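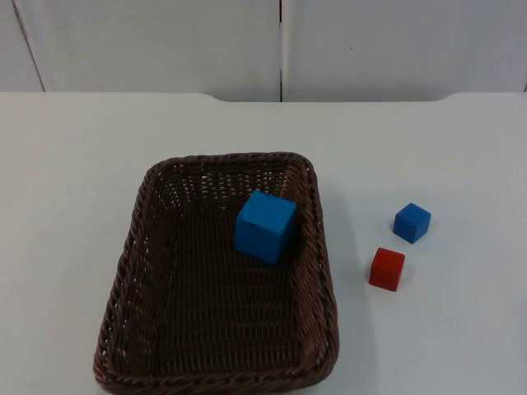 How do baskets get made?

by Na-rae So, for the Kerslake Kids Page

Got a basket in your house? Go find one. Bread basket, bike basket, the thing the mail gets dumped in. Anything woven. Now look at it up close. Over, under, over, under. Pretty much the whole trick right there.

People have been weaving baskets for a really, really long time. Older than most kinds of clay pots, in lots of places. Hard to know exactly, because plants rot and clay doesn't. Sometimes the basket is long gone but it left its pattern pressed into some mud, and the mud got hard. Lucky for us!

What's it made of?

Depends where you live. Willow. Reeds. Grass. Strips of bamboo. Pine needles, even (they get sewn into coils). Rattan is a big one, it's a climbing palm with long skinny stems that grow up through the trees in hot rainy forests.

And wicker? Trick question. Wicker isn't a plant. It's the name for the way of weaving, bendy bits going in and out of stiffer bits. So you can have willow wicker and rattan wicker and plastic wicker too.

Words to know

Stakes: the stiff ones. They stand up like fence posts.
Weavers: the bendy ones that go in and out. (Also the word for the people. Confusing, sorry.)
Base: the bottom. Usualy gets made first.
Rim or border: the top edge, where all the ends get tucked away so nobody gets poked.

Why doesn't it snap?

Water. Dry willow is stiff, bend it and crack. Soak it and it goes soft and bendy. How long depends how thick it is. Then you weave while it's damp, and when it dries it stays in the shape you made. Same sort of thing as wet hair drying in a braid.

Mi-kyung Seol teaches the April weaving class at Gerkolis Hall. Her first basket took her 6 tries and it still leaned. "Pull snug, not tight," she says. Pull too tight and the sides cave in. Too loose and it flops.

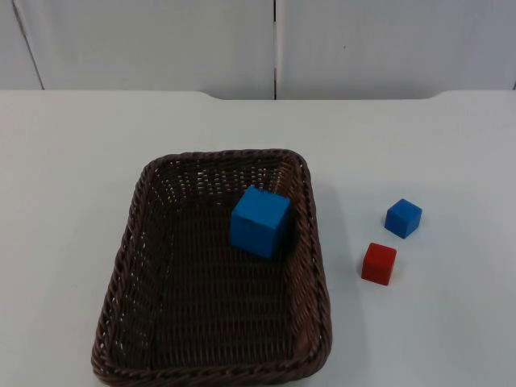
A woven basket with a braided rim. Look for the crisscross pattern.

Why all the little holes?

Weaving leaves gaps. Good thing, mostly. Air gets in, so onions and potatoes stay dry and don't go moldy so fast. Water runs out, handy if you're rinsing clams. But some weavers work so tight that a basket can hold water! Takes ages.

Try it: paper weaving

You need 2 sheets of paper, different colors. Scissors. Glue stick.

Fold sheet one in half. Cut slits from the fold, stop before you get to the edge. Open it up. Cut sheet two into strips. Weave a strip over, under, over, under. Next strip starts UNDER. This is the bit everyone forgets and then it all slides out. Keep going till it's full, push the strips close together, glue teh ends down.

Too easy? Try over two, under two. You get diagonal steps. That one's called twill, and your jeans are made the same way, go look.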